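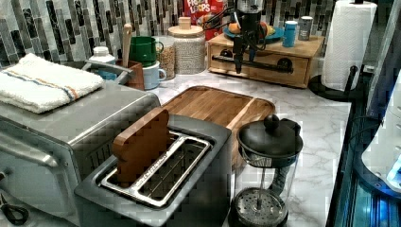 Fig. 1. Braço na posição de espera, com a fatia de madeira na torradeira.

4. Primeira tarefa: a fatia de treino

Se chegou até esta seção, o Peken já está preso ao suporte e ligado ao computador, e agora vem a parte divertida! Eu escrevi este guia enquanto montava o kit na minha própria cozinha, então vou contar como eu faço e onde já me enrolei. A tarefa é simples de explicar: pegar a fatia de madeira pela borda de cima, tirar da torradeira e deitar na tábua de corte que fica logo atrás. Parece pouco, mas ela ensina quase tudo de que você vai precisar depois (altura, ângulo, força dos dedos).

4.1 Preparar a bancada

1. Tire a torradeira da tomada. Sempre. Todo o treino é feito com ela desligada.
2. Ponha a torradeira na frente, no centro da bancada, e a tábua atrás dela. Eu deixo a tábua um pouco na diagonal e funciona bem.
3. Encaixe a fatia em pé na abertura, com o lado arredondado para cima. A metade superior tem que ficar para fora, senão a garra não acha onde segurar.
4. Confira os cabos do braço. Eles precisam de folga para acompanhar o movimento até a frente da bancada.

Nota: não precisa esvaziar a cozinha. A minha continua com prensa francesa, caixa de Froot Loops, potes, canecas e pano de prato em cima do forninho. O Peken lida bem com bagunça, desde que nada fique no caminho entre a posição de espera e a torradeira.

CUIDADO: vidro perto da torradeira é por sua conta. Nas primeiras tentativas eu afastaria a prensa francesa, de verdade. Depois que o percurso estiver gravado, pode devolver.

4.2 Gravar o percurso

5. No painel, abra Tarefas e escolha Nova. Dê um nome que você reconheça depois (o meu primeiro se chamava "teste" e o segundo "teste", não faça isso).
6. Ajuste a velocidade para 15%. Dá vontade de subir logo, eu sei, mas espere.
7. Aperte Guiar e leve a garra com a mão até ficar acima da fatia, com os dedos apontados para baixo. Salve o ponto.
8. Desça até os dedos ficarem um de cada lado da madeira. Salve e feche a garra com força 11.
9. Suba na vertical até a fatia sair inteira da grade. Salve antes de andar para trás! Se você pular este ponto, a fatia enrosca no arame.
10. Leve até a tábua, incline, abra a garra e salve. A tábua tem a borda elevada, então solte a fatia bem no meio.
11. Volte à posição de espera e toque em Concluir.

4.3 Repetir e acelerar

Rode a tarefa 17 vezes em velocidade baixa, recolocando a fatia a cada volta. É chato, faça mesmo assim, com um café do lado. Se tudo correr bem, suba para 50%. Milan Van Loon, que revisou este guia na Fernau, prefere ficar nesse limite e eu concordo com ele.

CUIDADO: mantenha as mãos fora da área enquanto o braço se move e deixe o botão de parada ao alcance.

Se a fatia escorregar, limpe as pontas dos dedos com um pano seco e grave de novo o ponto do passo 8. Se ela sair torta, quase sempre é o passo 9. A seção 5 trata de canecas e alças.

Fernau · Guia de montagem do Peken · Revisão de 23 de junho de 2025 · Fale com o suporte · Voltar ao topo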